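Plativgate DX60 height-adjustable desk frame: long-term review

The DX60 is a two-motor, two-stage steel frame sold without a top. I bought mine through Rangel, the office supplier, and have used it daily since July. It carries a 185 cm top in dark grey, ordered separately from Sustby, along with two monitors and a desktop computer.

Assembly

The frame arrives in one carton. The legs are already fitted with their motors, which leaves the crossbars, feet, side brackets and control box to attach. One person can do it, although turning the finished desk upright needs two. Elaine Batista helped with mine and we had it standing by four in the afternoon, having started after lunch.

The supplied hex key is soft and rounded off on the third crossbar bolt. Use your own. The wood screws are of better quality, but they are long for a thin top, so measure before driving them in. My top has no pilot holes for this frame and I drilled them after marking through the brackets.

Stability

At sitting height the frame is rigid in both directions. At full standing height there is some fore-and-aft movement when typing, visible as a slight shake in a monitor on a long arm. Side-to-side movement is smaller. Tightening the foot bolts again after a week of use made a clear difference, and the manual ought to say so.

The wide crossbar setting suits a top of this length. On the narrow setting the overhang at each end was enough to let the top flex when leaned on.
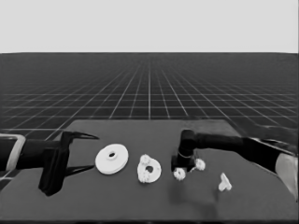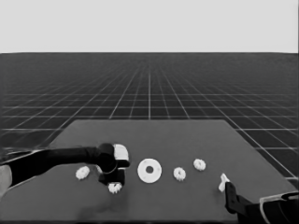
Dark grey tabletop, simulated, greyscale render.

Controls

The handset has up and down buttons and 4 memory positions. A single press sends the desk to a stored height; any other press stops it. Stored heights survived a power cut. The display can be dimmed but not switched off, and at night it is brighter than it needs to be.

Collision detection is adjustable through a button sequence given only in the back of the manual. On the default setting the desk stopped twice for no obvious reason while rising with a full load. One step lower cured this, and it still reverses promptly against a chair arm.

Noise and speed

Both motors start and stop gently. The sound is a low hum, slightly louder going up. I can change height during a call without comment from the other end.

Compared with the Zikau

Lindalva Frota has the Zikau single-motor frame in the next office. It is cheaper and lighter, but slower under load, and its handset stores only 2 heights. For a short top with one monitor I would save the money. For anything longer, the second motor is worth having.

Faults so far

One cable clip has lost its adhesive. The cable tray is too shallow for a large power supply, so mine is screwed to the underside of the top - a job best done before the desk is turned over.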